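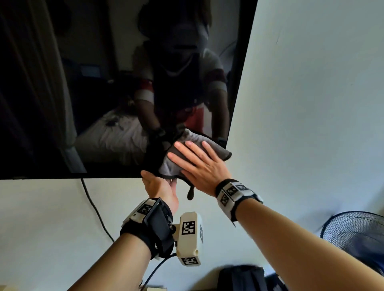 Wiping task at the wall-mounted screen. The cloth is held with both hands and the marker units are worn on both wrists.

Search this site Enter keyword Go
2 min read

Arard Demonstration Program
Inspection Checklist with Comments: Screen Wiping, Wrist Tracking Fault

Prepared by: Wyn Rosser, Site Safety
Applies to: all Marnura task stations with a wall-mounted screen
Status: returned with conditions

Reason for inspection

Wiping motions recorded by a wearer at this station are used to train the Flaken arm. In July, during supervised playback, the arm pressed a test panel harder than its set limit and did not back off. The operator used the stop button and the arm halted. There were no injuries. The test panel cracked at one corner and was withdrawn.

The log showed a jump of 40 millimeters in the recorded position of the right wrist during one wiping stroke. The playback software accepted the jump as a real movement toward the glass. The inspection therefore covered the recording station as well as the arm.

Section A. Station and surroundings

A1. Screen switched off before wiping begins.
Result: Pass.
Comment: None.

A2. Screen mount secure under hand pressure.
Result: Pass.
Comment: Checked at both lower corners. Wearers are reminded that the screen is not to be used for support when leaning or reaching.

A3. Screen power cable clear of the wearer's arms.
Result: Conditional.
Comment: The cable hangs down the wall below the screen and passes behind the working position of the left forearm. It is to be clipped flat to the wall before the next session.

A4. Floor clear of bags and loose items within the working area.
Result: Fail.
Comment: A black bag was on the floor at the right of the station. Personal items are to be stored outside the room -- this includes empty bags.

A5. Portable fans moved away from the station.
Result: Fail.
Comment: A standing fan was within reach of the right arm. The minimum distance is one full arm's length with the wearer's elbow straight.

Section B. Worn equipment

B1. Wristbands fastened and unable to rotate.
Result: Fail, right wrist.
Comment: The right band could be turned by hand after fastening. The hook strip was worn and has been replaced. A band that turns during a stroke will produce the kind of error found in the log.

B2. Marker faces clean and undamaged.
Result: Pass.
Comment: Wipe with a separate dry cloth. The task cloth must not be used on the markers.

B3. Wrist cable secured along the forearm.
Result: Conditional.
Comment: Leave enough slack for a full upward reach. The cable must not form a loop that can catch on furniture.

B4. Headset strap tight and view of both wrists confirmed.
Result: Pass.
Comment: The wearer is to raise both hands to the top of the screen and lower them again before recording starts.
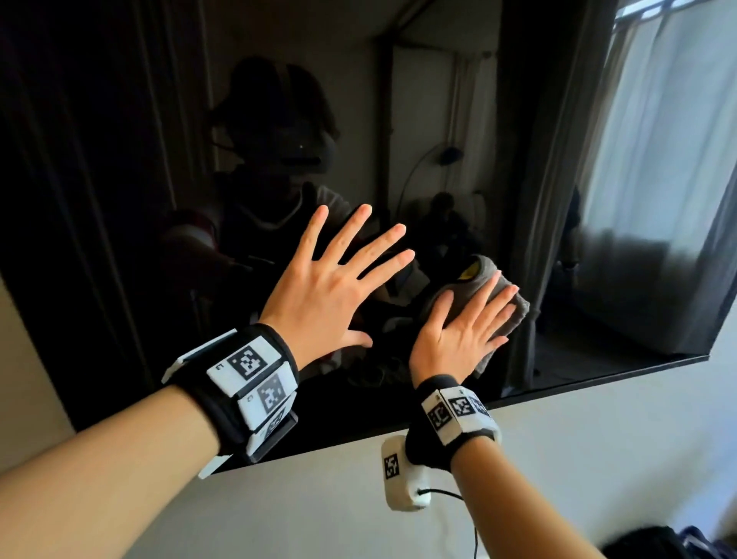
Page last changed: July, by W. Rosser

Section C. Method of work

C1. Hand positions agreed before the session.
Result: Pass.
Comment: The free hand may rest flat on the glass while the other hand wipes. Both wrists must remain in view of the headset throughout the stroke.

C2. Pressure kept light.
Result: Conditional.
Comment: Wearers have been pressing the folded cloth firmly to clear marks. Recordings made in this way are to be labeled "firm" and kept out of the playback set until the force limit has been retested.

C3. Reflections considered.
Result: Open.
Comment: A dark screen reflects the wearer and the room. Rizvi, which supplies the tracking software, has been asked whether a mirrored marker can be taken for a real one. No answer had been received when this page was changed. Until then, close the curtains before recording.

C4. Wall unit below the screen left undisturbed.
Result: Pass.
Comment: The white unit carries a marker on its front and must not be bumped or moved. If it is touched, stop and repeat the setup check.

Section D. Flaken arm

D1. Stop button tested before playback.
Result: Pass.
Comment: Tested from both operator positions.

D2. Position jumps rejected by software.
Result: Fail.
Comment: No such check was active. Playback is suspended until one is in place and has completed 200 strokes on a padded panel without a fault.

D3. Second person present during playback.
Result: Pass.
Comment: The second person is to stand outside the marked reach of the arm.

Items marked Fail must be closed in writing before the station is used again. Conditional items may be closed by the session lead.

Share this page 40 shares 2 comments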